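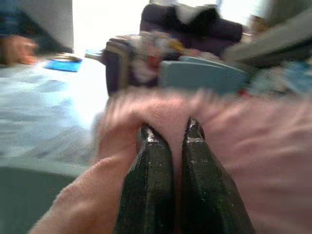
Skallgate Home Robotics Group, Uturstead

Correspondence: Van Hecke, Skallgate

Figure 3. Wrist camera view with the two fingers of the Plerkine kit pressed into a pink cloth. A ridge of the fabric is pinched in the gap just above the fingertips.

4.2 Soft goods

The Plerkine kit is sold as a ready-to-mount package for household arms: a two-finger gripper, a wrist camera and the control software. We bought 2 kits at list price and tested both in furnished rooms. The seller had no part in the trials and did not see the results before submission.

Rigid objects were covered in Section 4.1. Cloth was harder. The arm ran 548 grasp attempts on towels, throws and clothing, with each item dropped onto the work surface from the same height. A grasp was scored as good if the item stayed in the fingers through a full lift and a short carry. Attempts that picked up a second item were scored as failures, even when the target was also held.

The kit's default routine pushes the fingers down into the fabric and closes on whatever fold comes up between them (Figure 3). It does not look for an edge or corner first. This keeps the planning step short — 120 milliseconds on the supplied computer — but it leaves the choice of fold mostly to chance. Thick, fuzzy fabrics suited the routine better than thin, smooth ones, which tended to slide out early in the lift.

Image quality was a second limit. In Figure 3 the cloth texture is smeared by motion, and strong window light bleaches out detail behind the armchair. The software has a fixed exposure setting that buyers cannot change. We left it alone in all trials, as a typical buyer would have to.

The finger coating also deserves a note. Small patches of bare metal are visible near both tips. Van Hecke, the distributor, rates the fingers for 900 hours and lists the coating as cosmetic. We did not measure grip on coated and bare metal separately, so the effect of wear on thin fabrics remains open. Replacement fingers are sold only in pairs, and ours arrived in June, after the cloth trials had closed.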